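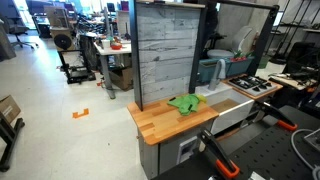
Sturarby Workshop – Gallery
Gripper comparison at the kitchen bench

In spring we started to compare two grippers and two controllers on household work, and in July we closed the first round. On this page we collect the work at the kitchen bench with short comments. The comments were written during the tests and later corrected a little for the language. If you look for the full tables, they are in the report, which can be requested with the form at the bottom of the page.

What was compared

Modico parallel gripper. Two straight fingers, electric, with a force setting that can be changed while the hand is closing. We used the flat rubber pads that come with it, and later also pads that we cut ourselves.

Nidano soft gripper. Three flexible fingers which bend around the object. It is lighter than the Modico and much wider when it is open, and this width became a bigger subject than we had expected.

Vaughan controller, old and new version. Both run the same program. The new one reads the force signal more often, and it has a different connector, so every change between them took a good part of the morning.

Each gripper was tested with each controller on six tasks. In total we recorded 3,095 attempts. An attempt counts as good when the object is in the right place at the end and nothing else on the bench was moved. This second condition is strict, and we had long talks over it, but in a real kitchen you would also want the other things to stay where they are.

The bench

We built a small kitchen in the middle of the office, between the desks and the shelves. It has a wooden countertop, a white farmhouse sink with a gooseneck faucet, and a cooktop on the right side of the sink. A wall of grey planks stands behind the longer countertop. Behind the sink it is open like a window, and the planters with the red flowers stand there.

The flowers were meant as decoration. They stayed because they are a good disturbance for the camera. The first version of our object search was sometimes more interested in the flowers than in the things on the counter.

The black clamps with the orange grips belong to the workshop and you will meet them on every table here. Please do not read too much into where they are on a certain day.

Countertop

The strips of the countertop have light and medium brown tones in a staggered pattern. For a person this is a nice surface. For a depth camera it is fine as well, but for the color camera the borders between the strips look like the borders of thin objects. A wooden spoon on this top was the most difficult object in the whole list.

Green cloth, first part

Cloth on the countertop, to the left of the sink. The task is to pick it up at any point and to lay it down again in a marked area. Bright green on brown wood is easy to find, so here we test almost only the fingers and not the camera.

With the Modico the cloth is taken as a small fold between the pads. It needs to go down until the pads touch the wood, and then the force setting is important. With too little force the fold slides out during the lift, and with too much force the fingertips press the counter and the arm stops with a warning.

Green cloth, second part

The same task with the Nidano. The three fingers collect the cloth from a larger area and lift it as a ball. It nearly never loses it. But when the cloth is laid down, it is a ball again, and our marked area was made for something flat. We decided to note the pick and the place in separate columns, and I recommend this to everybody who tests with textiles.

Near the edge of the sink

When a part of the cloth is close to the sink edge, the soft fingers touch the edge first and bend away. The straight fingers have no problem there. We also tried to approach from the side of the plank wall, but then the wrist of the arm comes too close to the boards.

The sink

Taking a cup out of the sink is the task where the size of the gripper decides most. The gooseneck faucet has its curve just at the height where the wrist wants to pass. For the Modico we found a path in front of the faucet on the first afternoon. For the Nidano we needed to teach three extra points, and even so the open fingers touched the faucet many times. We covered the faucet with foam for one part of the tests and took it off again later.

The cooktop

A small pot is set down on the burner grate and turned so the handle shows to the left. The grates are black and the cooktop is silver, and the depth camera does not like either of them. We get holes in the depth picture where the metal reflects the windows. In the morning it is worse, after four o'clock it becomes calm. All pot attempts were then done in the late afternoon, with both grippers, so that the comparison stays fair.

The pot weighs 840 grams with the lid. The Modico carries it by the handle without difficulty. The Nidano can lift it but the handle rotates slowly between the fingers, and you can see the lid begin to move. We stopped this test with the lid after the first series and continued without.

The knobs

Two black knobs, on the front right side of the cooktop. We wanted the arm to turn one of them and leave the other alone. They are small for the soft fingers, which close around the knob and also touch the metal below. With the Modico it is simple if the angle is right at the start, because the two pads can not correct an angle later. This is the only task where the new controller made a difference that we could see without looking at the numbers. With the old one the hand often turned a little further than it should.

The cabinet

The grey cabinet under the countertop has a small round wooden knob. Pulling on it was a task where we expected an easy win for the straight fingers. The result was equal. The round form suits the soft gripper very well, and it forgives an error in the position of several millimeters. The Modico is more exact but it also asks for more exactness from the camera, and low in front of the cabinet the camera view is not the best.

Camera positions

We tested one camera on the wrist and one on a fixed stand. The wrist camera sees the cloth and the spoon very well, but with the Nidano the fingers hide the lower part of the view when they are open. The fixed camera has a quiet picture but the arm itself comes between the camera and the sink. In the end both were used together. If we had to choose one only, we would take the fixed one for the Nidano and the wrist one for the Modico.

Cables

Thick cables are a bad friend of small arms. The force values changed when the cable was pulled tight, and for two mornings we searched the error in the controller. Now the cable has a loop with enough length, and we check it before every series. I write it here because it is not in the report.

Endurance

After the comparison, each gripper had to open and close 1,000 times without a break, with the green cloth in between the fingers. The Modico pads became shiny and had to be changed. The soft fingers showed no marks, but one of them stood a little more to the inside than at the start. For the cloth this has no effect. For the knobs it would have.

Floor tape

There is orange tape on the floor beside the bench. Visitors ask for it often. Please leave it where it is, also when you clean the floor!

What we take from the first round

We do not name a winner for the whole kitchen. For the cup, the pot and the knobs we continue with the Modico. For picking up cloth we prefer the Nidano, as long as it is not important how the cloth lies afterwards. The new Vaughan controller stays on the arm, and the old one goes back to the shelf as a spare.

Open questions for the second round: longer pads for the Modico, an opening limit for the Nidano so that it can pass the faucet, and a better way to judge a folded cloth. We would also like to hear from other groups who test on butcher-block tops or similar patterned wood, especially with color cameras. We could not find much to read on this subject.

Report and raw tables: please use the contact form and write "kitchen bench" in the subject line. We answer normally in one week – in August it can take longer.

Back to all galleries
Next gallery: Sturarby Workshop – Drawer handles and hinges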